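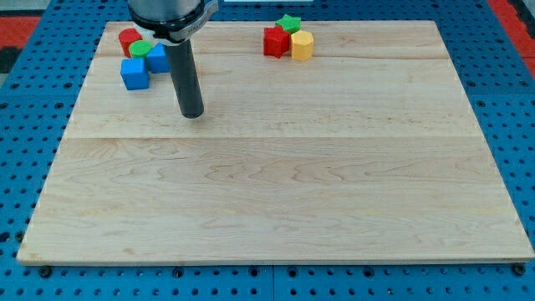

# Solid timber worktops: delivery, fitting and care

**How long should the boards rest before fitting?**
Leave them flat and unwrapped in the room for 3 days. Keep them off screed less than a month old.

**Which widths do you stock?**
The Hultthorpe range is 600 mm deep as standard. Other depths are cut to order and add 12 working days.

**Can the cut-out for a hob be made on site?**
Yes. Leave at least 53 mm of timber at the front and back, and seal the cut faces with two coats of oil before the hob goes in.

**Why are the fixing brackets slotted?**
Timber widens and narrows across the grain with the seasons. Screws go in the middle of each slot, tightened by hand. Fixings without slots can cause splits, and these are not covered by the guarantee.

**Which oil should I use?**
Boards leave us with one coat of Esent hard oil. Grosetti oil may be put over it. Varnish may not.

**How often does it need oiling?**
Weekly for the first month, then every 3 months. Around the sink, oil again when water stops beading.

**Can I return a board?**
Uncut stock sizes, yes, within 12 days of delivery. Boards cut to order cannot be returned unless faulty.

**Do you deliver to upper floors?**
No. Delivery is to the kerb. Two people are needed to lift any board over 2 m.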